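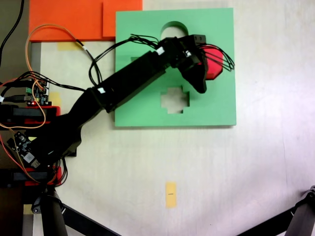

4. Recording demonstrations by remote control

4.1 Set the home pose on the leader arm and hold it until the follower stops moving.

4.2 Press Record, do the task once, and press Stop.

4.3 Repeat until you have 36 good runs. The Plenine quick card says five will do. We have never seen five do.
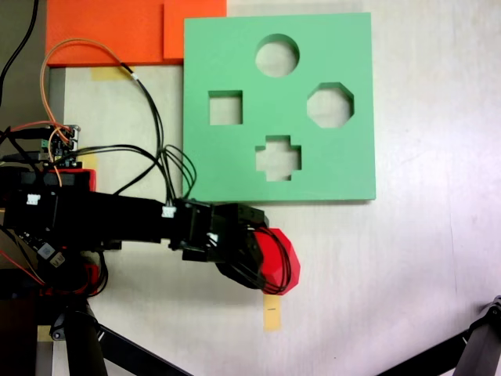

Start positions matter more than the run count. Pick one for the block and write it down before you record. A strip of yellow tape on the tabletop, like the one directly below the red block, is a good enough marker. Tape the board's corners too if it slides.

NOTE: Discard any run where you nudged the block with your free hand. The software will call it a success - the software is generous.

4.4 Play back one run at half speed, with your hand near the power switch.

CAUTION: Keep the wire loop at the gripper clear of the block. A snagged wire spoils the run and can pull a connector.

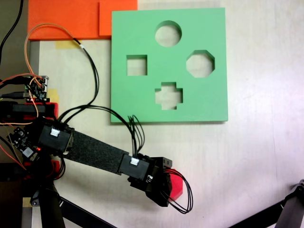
4.5 If playback misses the hole, go back to 4.1. Do not raise training steps from 300 to 1,000 and hope. Ajith Reddy tried that in March, and the arm missed the same way, only with more confidence.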